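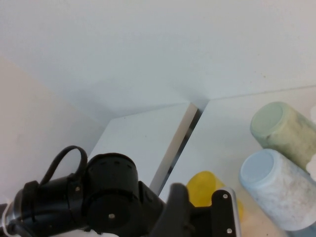 4. Joining two table panels

The Lurna table is delivered as two panels with separate legs. Please join them on the place where the table will stay, as the joined table is heavy to carry.

4.1 Put both panels face down on a clean blanket.

4.2 Push the four Ikier pins into the holes of the first panel. Do not use a hammer.

4.3 Slide the second panel onto the pins until the gap is the same along the full length.

4.4 Turn the 11 screws by hand first, and then tighten them with the key supplied. Begin from the middle.

4.5 Turn the table over with two persons.

Note: If you prefer an angle between the panels, use the corner set (part 316) and leave out step 4.2. A narrow gap will remain. It is normal and has no influence on the strength.

CAUTION: Keep fingers away from the gap when you move the panels.

4.6 Check the level and adjust the feet. One full turn lifts the corner by 2 mm.

After 31 days, tighten all screws again. For cleaning, see section 6.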